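In Praise of the Clear Zippered Case

I have owned a lot of pouches. Canvas ones, a leather roll my uncle gave me when I moved to Ashworth, a tin with a dragon on it. I loved them all and I lost things in every single one. So let me make my case (sorry) for the plain, see-through plastic kind with a zipper, the least glamorous container in any office supply aisle and my favorite thing I bought last year!

A canvas pouch asks you to remember. You put the spare key in there in August and by winter you're dumping the whole thing on the bed at 6 a.m. looking for it. With a clear one you just look. My sewing stuff lives in one, my charging cables in another, and the small tools for my bike in a third that goes everywhere with me.

My friend Damian Czarnecka thinks they're ugly. He keeps his drawing pens in a waxed cotton wrap from Rison and it really is beautiful, I'll give him that. But he also spent most of a train ride to Nonudley feeling around in it for a 2 mm lead holder, and I had my pencil out before we left the station.

The other complaint is that they don't stay nice. True! Clear plastic scuffs, it gets cloudy, and gray smudges build up wherever it rubs against something.

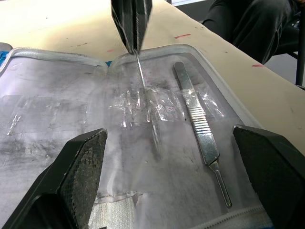

I've stopped minding. A wipe with a damp cloth helps, and past that I think a worn case looks like something that gets used. I would still rather peer through a few scratches than dig blind through a nice fabric.

The one habit I'd push on anybody is throwing out the wrappers. Crinkly film in a clear case spoils the whole idea – you can't see past it, and thin things slide in underneath and hide. Open the package, bin the plastic, then zip up. And buy two sizes, the flat one for paper and a deeper one for everything that rolls.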